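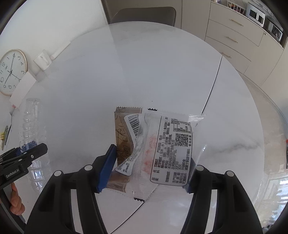
Shop notebook > Visits and demos

January. Open day at Mustano, hand-held gripper demo. Went with Rocío Tejada. Magdolna Farkas asked for notes before she signs anything, so these are for her as well as for me.

Short version: the hardware is better than I expected and the claims are bigger than what we were shown.

The pitch first. You put hand-held grippers in people's hands, they do ordinary chores, the recordings go into training, and an arm later does the same chores by itself. They have named the program Lirden. The slide said 100 household tasks. I asked for the list and was told it was being revised. Rocío asked how many of the 100 had been run on an arm with no person in the loop, and the man at the front said that was "a different phase." Wrote that down word for word.

The table work. Round white table in a room done up like a home, kitchen things along one side. The job I watched closest was food packets, two held together in one grip, a shiny brown wrapper and a clear plastic one overlapping it. Black fingers, blue pads with fine serrations along the edge. Crinkly film is a fair choice of object, I'll give them that. It shines, it folds, and the clear one is hard to make out against a pale table even for me. There was an empty ribbed bottle standing on the same table that I nearly missed altogether.

But a person is doing the gripping. Every clean pick I saw was a clean pick by a human hand with a tool in it. That tells me the tool is comfortable and the pads hold film. It says nothing about whether a policy can find the edge of a clear packet. I said this out loud and got a polite nod.

Tried one myself. Notes:

- Pads are good. I got a packet up on the second try, then every time after that. Better than the foam we glued on ours.
- Linkage has very little slop at the tips. Ours has plenty.
- Heavy toward the front. My wrist was complaining before my turn was over. Ask what a full shift feels like, and ask the people doing it, not the sales side.
- You can't feel how hard you're squeezing. I creased a wrapper without meaning to. If the operators crush things, the arm will learn to crush things.
- Two packets in one grip: was that the task or did it just go that way? Got two answers from two people. Matters a lot for how the episode gets labeled.

Numbers. They quoted 86 percent success on packet handling. I asked what counted as success and it was "object reaches the target area." Dropped on the way and picked up again counts. Both packets or only one, they weren't sure. Rocío worked out from the chart on the wall that the 86 came from 70 trials at one table, and I didn't see a second table or a second light anywhere. No failure footage was offered. I asked and was told it could be sent. (Nothing so far.)

The arm itself did run, late, in the next room. It moved one box from one tray to another, slowly, with someone standing at the stop button. No packets. I asked for packets and they had run out of time.

Butt from the integration side was more use than anyone with a microphone. He said shiny film is still their worst category and that most of his week goes into throwing out bad recordings. I would have paid to hear a talk on that. He also said the pads wear and they swap them often, but couldn't say how often.

Compared with Akon last year: nicer tool, same gap between the recording and the robot. Akon at least let us bring our own parts.

For Magdolna - my vote is to buy one pair of the hand-held units for our own bench and leave the Lirden subscription alone until they run an arm on our objects, in our room, with us picking the order. Rocío is softer on this than I am and thinks a trial month is worth it. She should write her own page.

To do:

- Chase the failure footage.
- Get their definition of success in writing.
- Price spare pads. Check whether they fit our fingers, spacing looked close but I had no calipers on me.
- Dig out our own film packet runs and score them their way, then our way. I suspect we'd look pretty good their way.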